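Kusdale Household Help
Cleaning and Laundry > Bathroom and kitchen

Pump soap bottle is not pumping any more, but there is still a lot of soap inside

Asked 2019-06-16 | Viewed 824 times | 3 answers

Hello to all. I have a question which is maybe silly, but it costs me money every month so I will ask it.

We buy liquid hand soap in the big bottles with a pump, from the Morrison shop on the Drandside road. When the soap comes to the lower part, the pump gives only air and small bubbles. I press many times and my hand is still almost without soap. I look through the plastic and there is clearly soap in the bottom. I put the bottle on the kitchen scales last week and subtracted the weight of an old empty one, and there were 157 grams left. It is a pity to throw this away.

I have already tried to add water and shake it. It became too thin and it shoots out of the nozzle on my sleeve. I also tried to stand the bottle on its head, but with the pump on top it does not stand, it falls over in the night and makes a noise.

What is the correct way to take out the rest? And can I put it in the new bottle together with the new soap, if it is the same kind? We are a family with small children, so the pump is used all day and I would prefer a solution which they can also not destroy.

Thank you in advance.

Answer 1
14 people found this useful

Check first the tube inside. In many bottles the tube is a little bit too short, or it is bent to one side and it sucks from the wrong corner. Unscrew the collar, pull the pump out slowly over the sink and look at it. If the tube is curved, turn the pump so that the end of the tube points to the same side as the nozzle. Then, when you tilt the bottle forward a little, the soap runs to the place where the tube is. With mine (Relusar, the refill size) this gave me almost one more week.

If the tube is really too short, you can push on a piece of wider tube from an aquarium shop. I did it once. It works but I would not do it again for every bottle.

About mixing: same kind with same kind is no problem if you did not put water in. The part with water I would use up quickly, for example for washing the sink, and not keep it.

Answer 2
2 people found this useful

just buy bar soap, no pump no problem

Answer 3
9 people found this useful

I agree with the first answer about the tube, but there is a moment when also the best tube does not help any more. Then I do it in this way.

I do not put the bottle on its head. I lay it down on its side on the table, with the pump still screwed in well, and I leave it there while I do other things. Thick soap needs time to come down from the walls. After this I open the collar, take out the pump and let it drip, and I pour the soap slowly in a small dish or directly in the next bottle with a funnel. The funnel should be wide, the soap is slow and with a narrow one you stand there a very long time. For the last spoon I rinse the bottle with a little warm water and I use this water the same day for the floor or for the bath.
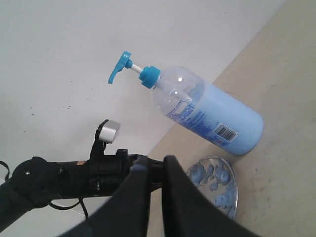

Keep something under the nozzle when the bottle is lying, because some pumps leak in this position and others do not, and you will not know it before you try with yours. Even a small amount of soap is unpleasant to wipe from a table, it makes foam and you wipe again and again. I like a round glass dish with a metal rim for this work, and blue soap is easy to see in it, so you notice quickly what is in the dish and what went next to it. With the transparent soap I have made a mess more than one time. It is also good to have a clear bottle – you look through the plastic and you see where the soap is and which part is already empty, before you open anything.

For the children: I would not leave the pump bottle for them when it is almost finished. They press it like crazy and then the pump is full of air. Fill the rest in a small foam dispenser, one part soap and 3 parts water. In a foam dispenser the thin soap is correct, so your problem with the sleeve is also finished. I bought mine in December and it still works, it was on offer for 199 pence. Do not fill it completely, leave some space under the neck, otherwise it comes out at the top when you screw the pump in.

Keep one old pump when you throw away the bottle. The springs inside become tired and then you can change it, only look that the collar has the same size.

Comment on answer 3, from the person who asked

Thank you, I did it today with the bottle on its side. I forgot to close the collar well, so please everybody, do close it. But the rest of the soap is now in the new bottle. The foam dispenser I will look for in Drandside.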